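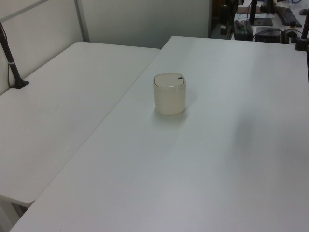

marrowfat_7 wrote:
Sourdough starter doesn't need feeding twice a day, whatever the Hitthorpe baking group tells you. Mine lives in the fridge and gets fed on a Monday, and it still doubles before bedtime.

oatsandends wrote:
Oh I'm so glad someone else does this! I started the thread expecting to be told off. My question was more about rye though. I've switched from white flour to the dark rye from Gorkar and it's gone mad — lovely sharp smell, big bubbles, and the crumb on the last loaf was the best I've had.

pipkin wrote:
Gorkar rye is great but it's coarse. How much water are you using? I had to go well over equal weights or it sat there like putty.

oatsandends wrote:
Equal weights still, but I do the loaf itself wetter. 800 g flour in total, mostly strong white, and I leave it overnight in the cold porch.

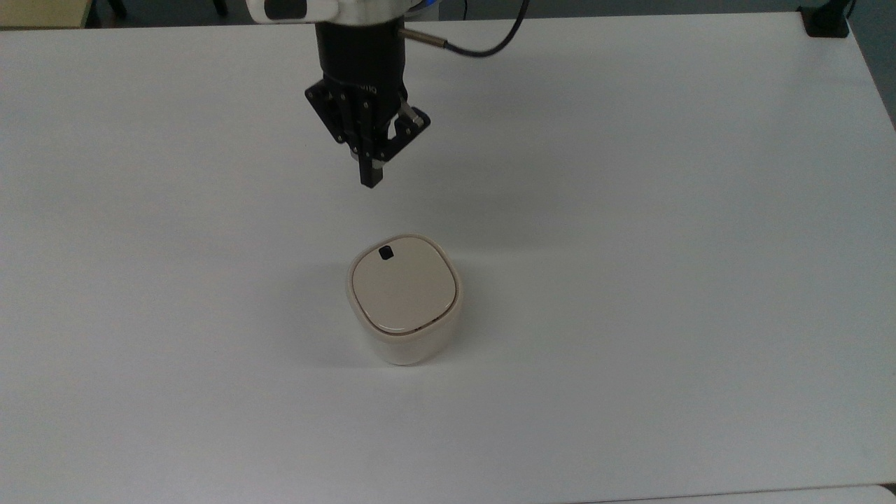

I shape it first thing, before the kettle's even on, and bake it in the lidded pot for the first half hour. Then lid off till it's properly dark. Don't be shy with the colour, the crust goes soft by teatime otherwise.

tinfoilhat344 wrote:
Sorry but I don't agree with fridge starters for rye. It goes too sour and you lose that sweet, malty thing. I keep mine on the worktop, feed it morning and night, and yes it eats flour but you can really taste it.

marrowfat_7 wrote:
Each to their own, but sour is what I'm after :) And feeding morning and night is a lot of flour going in the bin.

tinfoilhat344 wrote:
Doesn't go in the bin, it goes in crumpets. Try it with a bit of bicarb and a hot pan, you'll never buy a packet again!

pipkin wrote:
Seconding crumpets. Also crackers, if you've got seeds to use up. Has anyone tried the Oklow spelt? Our shop has it in now, next to the Bastos stuff.

oatsandends wrote:
Not yet but I'm very tempted. I've heard spelt goes slack if you knead it too long, so maybe I'll swap in a quarter and see. Crumpets on Sunday either way — what size rings do you use?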